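How We Get a Robot Ready to Open a Drawer

By the Clater workshop blog

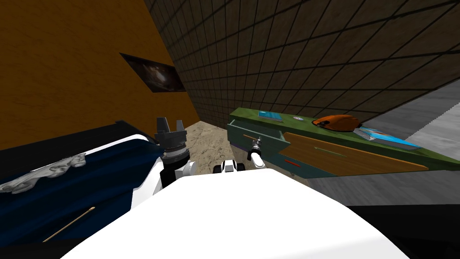

The practice bedroom on our computer, with the robot's right gripper up close to the blue drawer.

Hi again! Last time I promised I'd tell you how we set up a robot before it gets to do any real work, so grab a snack, this one has a lot of parts (robot parts, mostly).

The robot I look after is named Bollari. It has a big white body and two arms, and the bedroom it's in is made by a computer. It's called a simulation, which is a long word for a pretend place that follows rules like the real world does. Things in there have weight. Drawers slide. If an arm bumps a dresser, the computer works out how hard the bump was and tells me, and I go "oops" and fix my numbers.

Why bother with a pretend room? Well, a real robot arm costs a lot of money and a real dresser gets dents. In the simulation I can press one key and everything goes back to where it started. I love that key.

So what do I do all day? The first job is called homing. Every arm has joints, sort of like your shoulder, elbow and wrist, and the robot has to know exactly how bent each one is. Try this: close your eyes and touch your nose. You did it without looking! Your body keeps track of where your hand is. Bollari needs numbers for that, and homing is when I set all those numbers to the right starting place. It takes me 15 minutes if nothing goes wrong.

Next come the hands. Look at how different they are! The left one is black with fingers like claws, and the right one ends in a little metal tip. We call robot hands grippers. Each one gets its own settings page, and I have to tell the computer how long the gripper is, because if I type a number that's too small, the robot thinks its hand stops sooner than it really does. Then it reaches for a handle and whacks it. I did this on my very first day with the right arm and we went through the front of the drawer. Yes, through! Pretend rooms let you do silly things like that when the settings are off.

After the grippers I check the drawer. A drawer in a simulation needs looking after too. I tell it which way to slide and how far it can come out, and how sticky it should feel. Too slippery and it shoots out when the robot gives it a tiny tug. Too sticky and the arm pulls and pulls and goes nowhere. The blue drawer has a thin tan handle, and thin handles are tricky to grab, so I spend more time on that one than on the bigger orange front next to it with the green handle and the red handle.

Then I change the room around. This is my favorite part! There's a program named Li that helps me swap things. One day the walls are wood and dark tiles, another day they might be striped. I can put books on the dresser, or something on the bed. A robot that has only practiced in one bedroom gets very confused in the next one, the same way you might hunt for the light switch at your grandma's house. We have 35 different rooms so far.

Now the practice. Bollari tries the drawer 4,000 times in one night while I'm at home asleep, and in the morning I read the list of what went wrong. Last Sunday the list had 13 bumps on it, all from the left arm swinging too wide. I made its swing smaller and ran the whole thing again.

Some of you wrote in to ask if the robot gets tired. It doesn't, but real motors do get warm, and real screws wiggle loose. At our Hustcombe workshop there's a checklist for the real arms: tighten the bolts, wipe the finger pads, look along the cables for worn spots, and press the red stop button to make sure it still stops everything. I do the button test first thing every morning, before my coffee.

Want to try being the robot? Put on thick mittens, have a friend tell you "left a bit, forward a bit," and open your sock drawer with your eyes shut. Go slowly and watch your fingers! Write and tell me how many tries it took.

13 comments
35 shares

More from the workshop
Why Do Robots Have Elbows?
What's Inside a Motor?
How a Robot Learns Where the Floor Is
Your Questions: Can a Robot Fold Socks?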